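Inicio | El programa | Informes | Convocatorias | Contacto

Archivo sonoro del valle de Janach: informe de avance para la Fundación Stüber

20 de marzo de 2024

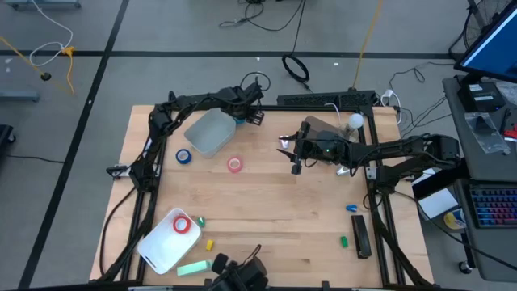
Empiezo por lo bueno, que cabe en un párrafo. Hemos digitalizado 1561 minutos de cinta, casi todos de la colección de la antigua Radio Sornon, cuyos locutores tenían voces magníficas y ninguna inclinación a escribir la fecha en las cajas. Una de ellas dice «varios». Otra, «varios (2)».

La catalogación avanza más despacio que la digitalización. El plan preveía fichas completas para todo el fondo en esta fase; tenemos las de carnavales, las de ferias ganaderas y nueve entrevistas a tejedoras, en las que el gallo del patio habla bastante más que el entrevistador. Lo hemos catalogado como sonido ambiente, aunque su protagonismo merecía otra cosa.

Las visitas a Jarel se hicieron en cuatro jornadas. Nos prestaron 20 casetes, entre ellos uno de cumbias grabado encima de la asamblea comunal donde se discutió el reparto del agua. Las cumbias son buenas. De la asamblea sobreviven el saludo y un aplauso.

En cuanto al dinero, la partida de transporte está agotada y la de difusión, intacta, proporción que describe bien nuestro carácter. Solicitamos pasar parte de la segunda a la primera para recoger en mayo las cintas pendientes de Jarel. Adjuntamos el cuadro de gastos y los permisos firmados por las familias; faltan dos, que llegarán con el próximo envío.

Lucero Huaranga
Coordinación del archivo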